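## Shared dining room: new table, new place for the helmets

The changes to the ground floor dining room are mostly finished, and people have been using it since the first week of May. This item covers what is different, where things go now, and what is still to come.

### The table

The old table went out in April. It had been repaired twice and one leg never sat right after the second repair. The new one is long, with a light gray marble pattern on top, and it came from Bronden along with the chairs. The total for the furniture was $248 after the trade-in, paid from the house account.

A few people asked whether the top needs special care. The leaflet that came with it says to wipe it with a damp cloth and plain dish soap. Please don't use scouring powder or the green pads from under the sink. Hot pans go on a trivet, and the trivets are in the top drawer next to the stove. Coffee and tea should be wiped up the same day.

The chairs are navy blue with dark metal legs. The fabric is upholstery cloth and it picks up flour and crumbs, so there is a small hand brush on a hook by the door. If you spill something on a chair, blot it and write your name and the date on the pad by the fridge. Precious Mtshali has the upholstery cleaner and will deal with it at the weekend.

Chairs go back to the table when you finish. The walkway between the table and the shelves is narrower than it was, and a chair left out in the middle blocks it.

### Cups and plates

We have retired the mixed box of mugs. Anything with a chip was thrown out and the rest went to the basement kitchen. Upstairs we now have see-through amber-brown cups, pale beige cups, and pale pink plates. The brown and the beige are the same size as far as the dishwasher is concerned, and both fit on the top rack.

The plates go on the bottom rack, facing the middle. They stack better in the cupboard if they are completely dry, and two of them stuck together last week because they weren't.

If you like a cup and want to keep it at your desk or in your room, please bring one of your own. The set was bought to cover Sunday dinner, and we were short at the last one. Brynhildur Ketilsson found several on the back stairs afterward.

### The helmets

This was the part that got the most comments at the house meeting. The helmets used to live in a pile by the side entrance, on top of the shoe rack, and they fell off whenever somebody shut the door hard. They now have the tall white shelving unit in the dining room. It has a top rail and a lower rail for hanging, and a bottom tier for helmets that sit better than they hang.

The rules are short:

- Black helmets hang on the rails, shell side down.
- Helmets with a visor go on the bottom tier.
- Gloves, locks and wet jackets stay at the side entrance.
- Put a name inside your helmet. Masking tape is fine.

The name tape matters more than it used to. Most of the helmets we own are black, and once they are hanging in a row they are very hard to tell apart. Two people have already gone home with the wrong one. Both were returned, but one of them had been adjusted to fit in the meantime and its owner had to start again with the straps.
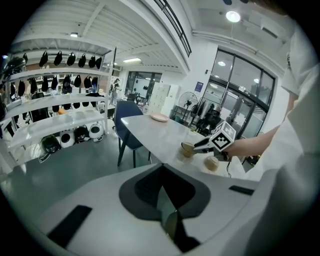 *The marble-pattern table with the helmet shelves along the side of the room.*

Some of you asked if it was a good idea to keep helmets in a room where people eat. The other choice was the hallway, and the hallway is already full of bikes. We agreed to try it until the end of the summer and talk about it again then. If your helmet has mud on it, clean it before it comes in - there is a bucket and a brush by the outside tap.

### Still to do

The shelving is from Teuber, and the uprights came with rubber feet that leave marks on the floor. Replacement feet have been ordered. Please don't drag the unit in the meantime, even a few inches. If something rolls behind it, use the long broom.

We are also looking at a second lamp for the far end of the table. Brynhildur has measured the ceiling hook, and the cord needs to be at least 18 inches longer than the one we have. If you have a lamp you'd like to give up, leave a note in her mailbox before you buy or carry anything.

The old shoe rack is free to anyone who wants it. It is in the basement next to the dryer and is missing one screw. Whatever is left of it at the end of the month goes out with the bulky trash.

Questions about the table or chairs go to Precious. Questions about the shelves go to Brynhildur. Her evening shifts have changed, so the best time to catch her is before nine in the morning.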